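How to Teach a Robot to Pack a Box (Without Being a Robot)

Suppose you wanted a robot to put things in a box. Easy, you say. You've been putting things in boxes since you were two, and for a while you put them in your nose as well.

Now try explaining it. How wide do you open your fingers? How hard do you squeeze? What do you do if the box flap flops over? Your hands know all this, but they're terrible at writing it down. So are ours. The people at the Stirach lab tried writing rules for a robot arm. They had 183 of them by December, and the robot still couldn't deal with a flap.

Then Comfort Asante asked a sensible question. What if we quit telling and started showing?

The trick

You take a robot's gripper, which is the pinchy part on the end of its arm, and you leave the rest of the robot out of it. A person holds the gripper and uses it to do the job. A camera rides along on it and records what the fingers are getting up to. 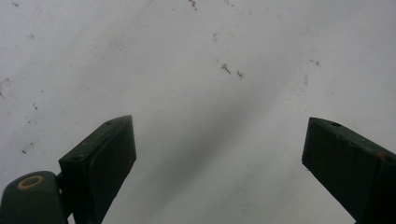 Later, a computer goes through the recordings and hunts for patterns. It notices, for instance, that the fingers tend to spread apart on the way to an object and close when they get there. You may feel that you could have told it so. You could have, but you'd have had to tell it ten thousand other things too, and you have school.

This kind of learning is called imitation. Baby ducks do it, little brothers do it when you've asked them not to, and now computers do it. The computer never gets bored, so it can look at the same pinch again and again until dinner.

How many tries does it take?

More than you'd like. The team named their learning program Porkora, for reasons that were funny on a Friday afternoon. They let it study 50 recordings first and then tested it on a real robot arm. It reached for the object very nicely and closed its fingers on air. It looked pleased with itself, although Araba Yakubu says robots can't look pleased.

After 900 recordings it got the object into the box most of the time. After 1000 it was a bit better again, but only a bit. Scientists call this "diminishing returns." It's the same thing that happens with your fourth pancake.

Why mess matters

The first recordings were all alike. Same spot, same angle, same careful person, Ye-rin Ok, who is very tidy. Porkora learned to be good at Ye-rin's way and hopeless at every other way. When Theophilus Issahaku moved the box the width of a hand, the robot went on packing the place where the box used to be.

So the team started mixing things up. They turned the box around. They took turns with the gripper, including the people who were bad at it. The test scores went up, and Theophilus, who was the worst at it, has brought this up at lunch ever since.

It helps to see the whole job as well as the close-up part. A second camera, set higher, can catch what both hands are doing: one might be using the gripper while the other is busy at the box.

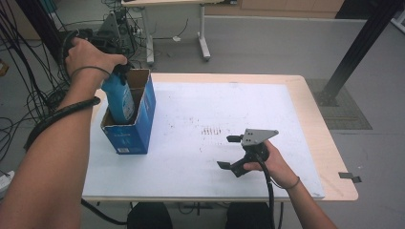

Try it at home

Find a friend, a pair of kitchen tongs, an empty box and a few things that won't break. Your friend closes their eyes and holds the tongs. You give instructions using words only, and no touching. See how long it takes to get one sock in the box.

Now swap the rules. Your friend opens their eyes and watches you do it once, then has a turn. Write down both times. If the first one was faster, please send us your friend.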